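Giving up soft drink, five weeks in

I stopped drinking soft drink at the start of May. There was no health scare. I was going through two cans a day at work and a third most nights, and I had started planning my trips to the supermarket by when the cans would run out. That seemed like enough of a reason.

The first week was mostly headaches. I hadn't counted the caffeine, because I don't drink coffee and thought of myself as someone who didn't have any. By the second week the headaches had gone and I was left with the habit itself, which has been harder to shift. I still get up from my desk at half past two and walk to the fridge in the Kudstead office without deciding to. Now I fill a glass from the tap and walk back.

My sister Zulema told me to find something else with bubbles in it. I tried plain soda water with lemon and it was fine. I tried kombucha from the Saturday-type market stall at Brastuveck and didn't finish the bottle. Cold black tea with a bit of mint turned out the best of the lot, and I make a jug of it before bed.
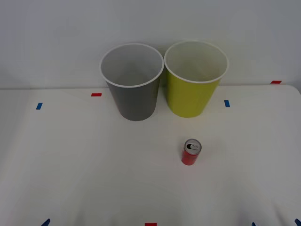

Eating out is still awkward. The bakery near work does a meal deal, pie and a can, and it costs more to buy the pie by itself. I asked whether I could swap the can for water and was told the register wouldn't do it. I've been paying the extra. At my nephew's birthday I had one small cup of lemonade and it was much sweeter than I remembered. I poured the second half on the lawn.

As for results, I have lost a little weight, though I started riding to the station in the same month so I can't say which did it. I sleep better on the nights I used to have the third can. My dentist, Dr Riquelme (no relation, we have checked), was pleased but said five weeks isn't long enough to show much.

The money is easier to measure. I've been putting what I would have spent into a jar and it has covered a new rear tyre, with some left for a bell. I haven't set an end date. There is a long drive to Gotetti coming up in the school holidays, and servo stops are where I expect to have trouble, so I'll be packing the tea in a thermos.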